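El brazo que aprendió a desmontar ordenadores

Todo empezó por una torre vieja que estorbaba. Llevaba meses debajo de la mesa del taller, un trasto pesado de los que las oficinas jubilan por docenas, y cada vez que alguien barría la empujaba un palmo hacia la pared. En Ashby, el taller compartido donde paso más horas de las que reconozco en casa, hay una norma no escrita: lo que estorba mucho tiempo se convierte en proyecto. Y a mí me tocó convertirla.

La idea era sencilla de contar y bastante menos de hacer: que un brazo robótico de segunda mano abriera un ordenador y sacara las piezas que todavía sirven. Memorias, tarjetas, procesador. Lo llamamos Kinholm por una caja de té que había en la estantería el día que tuvimos que ponerle nombre a la carpeta, y con Kinholm se ha quedado.

El brazo lo conseguimos por 400 euros, sin manual y con una avería que el vendedor describió como «un ruidito». El ruidito era un rodamiento. Lo cambiamos en dos tardes, más una tercera que se fue entera buscando un tornillo (estaba dentro de mi zapato, y no quiero hablar más del asunto). Luego vino la electrónica de control, que es donde de verdad se te va la vida, porque los cables del armario original estaban todos marcados con el mismo número. ¡Todos! Acabé con un cuaderno lleno de dibujitos y un código de colores a base de esmalte de uñas que ahora es, lo digo en serio, la documentación oficial del proyecto.

Para moverlo usamos Prurnon, un programita que escribí yo y que no enseñaría en una entrevista de trabajo. Lee una lista de puntos, calcula el camino entre ellos y se detiene si la fuerza se pasa del límite. En teoría. La primera versión confundía los signos de un eje, así que cuando le pedía subir, bajaba. Con una caja de cartón en la mesa eso da risa. Con una placa base, menos, y por eso durante tres semanas practicamos solo con cartón.

Después hubo que decidir dónde iba cada cosa que saliera del ordenador. Dibujé un soporte con huecos y topes, lo imprimí, no cabía nada, lo volví a dibujar. La mesa ayuda mucho: son perfiles de aluminio puestos en paralelo, y puedes atornillar cualquier cosa donde te dé la gana. También puedes perder tornillos entre perfil y perfil, claro, y ahí abajo debe de haber ya una ferretería.

Y llegó el turno de la torre, tumbada y abierta, con el brazo trabajando encima.
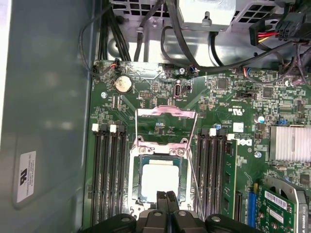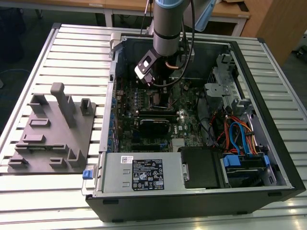 Lo que más me ha sorprendido de todo esto es lo mucho que hacemos con las manos sin enterarnos. Para sacar un módulo de memoria tú abres las pestañas, tiras, notas que un lado se resiste, lo meneas un pelín y ya está fuera. Tardas lo que se tarda en decirlo. Kinholm necesitó 83 intentos hasta sacar el primero limpio, y para entonces yo ya había soñado con pestañas dos noches seguidas. Al final la solución fue dejar que la pinza cediera un poco de lado en cuanto notara resistencia – tan poco que a simple vista ni lo aprecias – y volver a tirar. Una línea de código. Un mes de mi vida.

Los procesadores son otra historia. En este tipo de zócalo hay que soltar la palanca, levantar el marco y coger la pieza por los bordes, sin inclinarla, porque debajo están los contactos y los contactos no perdonan. Cualquiera que haya montado un ordenador conoce ese sudor frío. Pues imagínate delegarlo en una máquina que pesa más que tu perro y que programaste tú un miércoles a las once de la noche. La primera vez que bajó hacia un zócalo yo tenía el pulgar encima de la seta de emergencia y no respiré hasta que se paró donde debía. Lo hemos probado con placas que ya estaban condenadas y así seguirá siendo una temporada.

También he aprendido a desconfiar de los cables. Un ordenador abierto parece una cosa rígida, toda chapa y plástico, y entonces te pones a planificar trayectorias y descubres que la mitad del espacio la ocupan mangueras que cada cual ha doblado como ha querido. El programa no las ve. De momento las apartamos nosotros a mano y las sujetamos con bridas, que es hacer un poco de trampa, pero una trampa de céntimos.

¿Que cuánto llevamos gastado? Pues contando brazo, rodamiento, fuente, filamento y una pinza que murió joven, nos hemos ido a 644 euros: los 400 del brazo y otros 244 de todo lo demás. La pinza nueva se la compramos a Usireo, un tallercito que hace piezas por encargo y que nos mandó los dedos con las puntas más finas de lo que pedíamos. Iba a devolverlos y menos mal que me dio pereza, porque con los gruesos no habría entrado en la mitad de los sitios.

Si te tienta montar algo parecido, te diría que empieces por la mesa. Yo empecé por el brazo, que es lo divertido, y luego lo tuve que desmontar entero cuando vi que el tablero donde lo había puesto se movía con cada frenada. Te diría también que marques los cables el primer día, que trabajes despacio (tenemos la velocidad capada al 40 por ciento y no echo de menos el resto) y que nadie meta la mano dentro mientras el brazo tenga corriente, por muy quieto que parezca. Eso en Ashby está escrito en un cartel enorme, encima de la cafetera, que es el único sitio que mira todo el mundo.

En marzo queremos atacar los tornillos. Hasta ahora los quitamos nosotros con el destornillador de toda la vida y Kinholm se lleva la parte lucida. Tengo ya medio dibujado un cambiador de herramientas, con un imán que en el banco sujeta de maravilla y que montado en el brazo se suelta cada dos por tres. Si alguien ha peleado con esto antes, que me escriba, que la cafetera la pongo yo.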